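Diary: the man from Drelen

Last updated: July

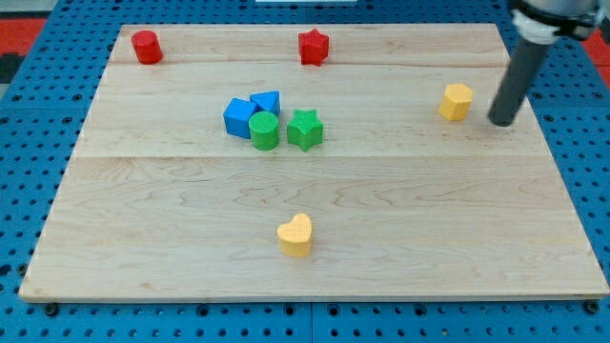 Coloured shapes on the wooden board

Morning, before nine. The man from Drelen came about the fuse box. I'd been told to expect him between eight and one, so naturally he was on the step at ten to eight while I was still in my socks. Polite enough. He had a tablet with our address already typed in and the word "upgrade" already on the screen, before he'd so much as seen the cupboard under the stairs.

He took the cover off, shone a torch in, and made the noise. Every tradesman has the noise. I have heard it from roofers and from the chap who did the drains, and it has never once been cheap.

His view is that we want a whole new board, with surge protection, and something called a Sirkisance that sits next to it and "listens" to the circuits for faults. I asked what it listens for. He said irregularities. I asked what it does when it hears one. He said it sends a message to my phone. I asked what I am then supposed to do about it, and he said I could ring Drelen.

£993 for the lot, fitted, if I signed by the end of the month. I asked what it would be the month after and he said he couldn't promise. I didn't sign.

To be fair to him, the present board is old and I wouldn't swear to the labels. Whoever wrote them had a soft pencil and a poor grasp of the house. One says COOKER and another says COOKER (OLD), and as far as I know there has only been the one cooker since we moved in. There's a switch marked SHED. We have no shed. I've been meaning to go round with a lamp and work out what does what, and I have been meaning to do it for years, so I can't be too grand about other people's neglect.

Half past eleven. Rang Zofia Ziółkowski, who had hers done in the spring. Different firm, Tian, from over the other side of Grurville. She paid a good deal less but didn't have the listening thing. I asked whether she felt safer. She said she felt the same, only now when the kettle and the iron are on together everything goes off, which it never did before. She's been told it is "doing its job". Maybe it is. I'd want someone to tell me which of them is at fault, the kettle or the iron, and apparently that's a separate visit.

She does say the new labels are lovely. Printed, one for each circuit, and a sheet in a plastic sleeve inside the door. I admit I was envious of the sheet.

Afternoon. Read the Drelen leaflet properly with a cup of tea. It says the Sirkisance has been fitted in more than 300 homes. It doesn't say what happened in any of them. There is a picture of a family laughing in a kitchen, with no fuse box in it anywhere. On the back, in the small grey print, the guarantee turns out to be 2 years for the box and 3 for the "monitoring service", and I have read that over several times and still can't see what they would be monitoring in the third year if the box has packed up.

Dehua Feng looked in at four to return the steps and I made him read it too. He rewired his mother's place with an electrician standing over him, so he knows more than I do. He thinks the new board is a sound idea and the gadget is rubbish. He also thinks I ought to have the whole place tested first, by someone who isn't selling boards, and get the results on paper. I said the Drelen man had looked. Dehua asked whether he had got a meter out. He hadn't. A torch and the noise, that was all I got for my morning.

I am inclined to believe Dehua, though I notice he has a cousin by marriage, Haiyan Wan, who does testing. He wrote her number on the leaflet. I like him very much and I'm sure she's excellent. I shall ask her price before I tell her who sent me.

Evening. Pressed the test button on the board, as Dehua told me I should be doing regularly. It is stiff. It went over with a clunk on the second push and took the downstairs lights with it, along with the clock on the oven, the radio and whatever was recording upstairs. I'm told that's a good sign. Came back on all right. The clock is still flashing.

The SHED switch, by the way, does the outside light and the doorbell. Crossed it out and wrote that in biro. Did the landing ones too while I had the lamp. Couldn't find anything at all that COOKER (OLD) turns off, and I went into every room.

Drelen have rung already, ten past seven, a young woman asking if I'd had a chance to think. I said I was still thinking. She wanted to know if there was anything holding me back. I asked her what an irregularity was and she is going to get someone to call me.

Haiyan Wan tomorrow, if she answers. Find the oven instructions.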